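Setting Ground Rules for Hand-Held Gripper Work

When the Haugen group began drafting its practice guide for manipulation work in homes and small workshops, the first version ran to nine pages and dealt mainly with equipment. The version now in use at the Prarkham and Lisden sites is shorter and gives most of its space to the people holding the tools.

The group's standards lead, who spoke on behalf of the drafting team, said the change followed a review of daily logs from both sites. "We had written careful rules for fasteners and batteries," the lead said. "We had written very little on how an operator should approach a pile of ordinary belongings."

The guide now contains six rules. The first asks operators to name the target object before the fingers close. The second requires both finger pads to be inspected at the start of each session, and a worn pad to be replaced before work continues. Soft goods, such as yarn and knitwear, have a rule of their own.

"A ball of yarn gives under pressure, and the strands can catch in an open finger," the lead explained. "We ask operators to approach slowly, keep the fingers level with each other, and stop if a strand is pulled." 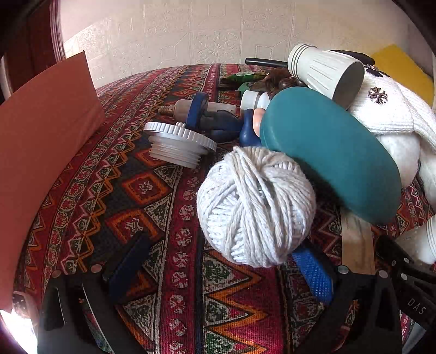
Gripper fingers on either side of a ball of white cotton yarn, with mixed household items behind it.

Clutter was the subject of longer debate. Some members wished to require a cleared surface for every task. The final text permits mixed objects, provided that glass, blades and medicines have been removed and the owner of the home has agreed in writing to the use of the items.

"A cleared table teaches very little about a real one," the lead said. "Our concern is that the operator knows what is on it."

Patterned cloths are also permitted. Operators are asked to record the covering in the session notes and to leave it in place until the task is finished.

Training takes two mornings. New operators at Lisden work beside an experienced colleague until both have signed the record sheet, a practice that Prarkham adopted in January. Eltel, which maintains the tools for both sites, receives a copy of each inspection sheet.

Asked which rule is most often missed, the lead pointed to the session notes. "People remember the pads. They forget to write down that they checked them." A revised sheet, with the inspection entry moved to the top, is being tried at Lisden.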